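Clesgate opens orders for Konholm, a two-armed robot that does the washing and has no views on your socks

MARCH, PRENDAU. Clesgate today opened orders for Konholm, a laundry service built on a two-armed robot that works with the front-loading machine a customer already owns. The company has spent a long time teaching expensive equipment to do a job most people learned from a cross parent, and it is now ready to charge for it.

Konholm is offered to guest houses, small care homes and shared laundries. Subscribers get the robot, fitting, software updates and a telephone line answered by a person. The monthly fee is £477, and the first 20 sites to sign up will pay £400 for as long as they stay.

"We looked at building a special washing machine for it," said Murdo Lamont, who runs the Konholm project at Clesgate. "Then we remembered that everyone has one already and is fairly attached to it. So the robot has to cope with ordinary doors, ordinary baskets and whatever people have put in them."

In practice, one arm minds the door while the other deals with the clothes. Each has a two-finger gripper, and a camera at the wrist lets the software check its grip at close quarters.
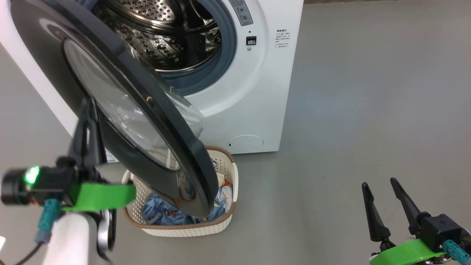
Do we need to buy a new washing machine?

Most front loaders with a door that opens by hand will do, and Clesgate checks the model before taking an order. Top loaders are not supported, and Lamont would rather not discuss the trial.

The robot takes its work from a basket on the floor. Customers are asked to sort colours beforehand, a task Clesgate describes as "on the roadmap", next to duvets and anything with a drawstring. Ironing does not appear on the roadmap.

Farquharson, the firm handling installation, will visit each site to measure up and train staff. Training takes a morning, including a break for tea. Sites need a level floor and 100 cm of clear space in front of the machine.

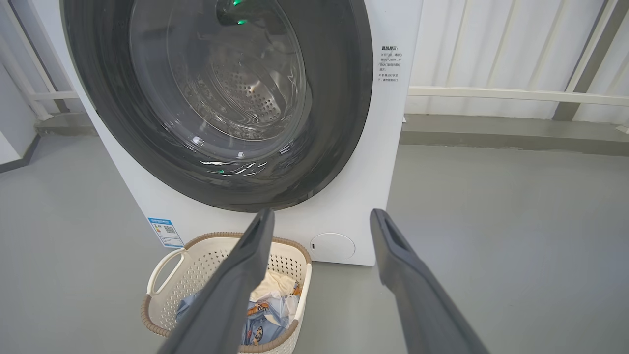
Konholm's gripper at the washing machine, with a basket of clothes in front of the door.

Orders are open now through Clesgate's sales office in Prendau. Demonstrations can be booked for any morning, and visitors may bring their own laundry, within reason.

Press contact: Murdo Lamont, Konholm project, Clesgate, Prendau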